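The folding table at Wallico, and who stands at it now 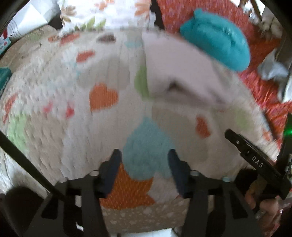 Hand-held gripper over one of the heart blankets, open and ready for a grab.

I'd been promising myself a visit to Wallico since spring, and I finally got over there on a Friday in September, a little after lunch. If you don't know the place, it's a linen service on the back side of the Prieto building. They wash and fold for daycares, a couple of short-stay rental outfits and two nursing homes, and a good share of what comes through is the soft, shapeless stuff. Baby blankets, bibs, crib sheets, little hats that got balled up in a pillowcase by mistake.

Kirstin Halliday has run the folding room for 17 years. She met me at the loading door with a lanyard in her teeth and a bag of bibs under each arm, and she didn't put either bag down until we'd walked the whole floor.

"You want to see the robot, everybody wants to see the robot," she said. "It's off right now. Come see the people teaching it."

So the robot itself, two arms on a bench supplied by Sonard, was parked when I got there. What was going on instead was the part I'd never seen before. Three of Kirstin's folders spend a piece of each shift working with a gripper they hold in one hand. It has a trigger, and when you squeeze, the two fingers come together. You use it to pick up a corner, drag it, let go, pick up the next one. The recordings go off to Sonard, and the arms learn from them.

I asked if I could try it. Kirstin laughed for longer than I thought was polite.

It's hard! You think you know how to pick up a blanket, and then you have two stiff fingers where you used to have five good ones, and the fabric slides off or you get two layers when you wanted one. I went after one corner again and again and ended up with a sort of tent. Kirstin took it from me, leaned in low, and had the edge on the first go.

"You come in flat," she told me. "Everybody comes in from the top like they're picking up a sandwich. Come in flat and let the cloth fold up between the fingers. Took me a week to get that and I've been folding since I was nine."

She had been against the whole thing, and she's not shy about saying so. When the owners brought it up in a staff meeting, she asked straight out how many jobs it was supposed to replace, and she didn't like how long it took to get an answer. The answer, when it came, was none for now, and the words "for now" went home with her that night.

"I wrote it on the whiteboard," she said. "FOR NOW, big letters. It stayed up there till they came back with something on paper."

The something on paper is a two-page agreement. Nobody in the folding room gets their hours cut on account of the arms while the contract with Sonard is running. Time spent on the gripper is paid at a higher rate than folding. And anyone can say no to gripper work without giving a reason, which two people have done. Kirstin is fine with that. One of them, she said, just doesn't care to be recorded, "and why should she."

I wanted to know what the arms can really do at this point. Bibs and washcloths, it seems. A single crib sheet if it's laid out for them first. On a good day they get through 137 bibs an hour, which sounded like plenty to me until Kirstin said that a person who's had her coffee does 500.

"But it does them at four in the morning," she said. "That's the thing. I come in and the bibs are done. I hate bibs. I've always hated bibs, they're the worst job in here, all those little snaps. So I come in and they're done, and I'm supposed to be mad about it?"

She is a bit mad about other things, though. The morning used to start with everybody around one big table, talking, doing bibs because bibs don't need your brain. Now people come in and go straight to the harder loads, each at their own station, and the talking has gone out of the first hour. She brought this up twice without my asking. They've moved the break earlier to try and make up for it, and she says it helps some.

Then there's the sorting. Before the arms can do anything, somebody has to pull out whatever they can't handle, and the list is long: anything quilted, anything with ties, anything with another thing stuck inside it. That's new work and it didn't come with a new person. For the first month it just got squeezed in wherever. Kirstin kept a tally on the back of a Zetier detergent chart, took it upstairs, and now sorting is its own line on the schedule.

"They weren't hiding it, they just hadn't thought of it," she said. "You don't see it unless you're standing here."

I asked about the blankets, seeing as I'd just lost a fight with one. Quilted ones are what Sonard wants most at the moment and what the folders like doing least with the gripper. They're thick, they bunch, and they never land the same way twice. The current goal is 100 recorded folds per person per week. Kirstin thinks that's too many and has told them so – wrists, mainly. She has people switch hands and swap out at the half hour.

Does she think the arms will be folding blankets by next year?

"Small ones, maybe." She was already squaring up the corners of the one I'd made into a tent. "They'll get it flat, I think. Getting it nice is different. The moms at the daycare know when it's nice."

And the paper, what happens when the contract runs out?

"Then we have another meeting," she said, "and I bring my marker."

She walked me back out past the dryers, stopping to yell something to one of the drivers about a missing bag of pillowcases. It had gone to the wrong nursing home. That part of the operation is still done with a clipboard.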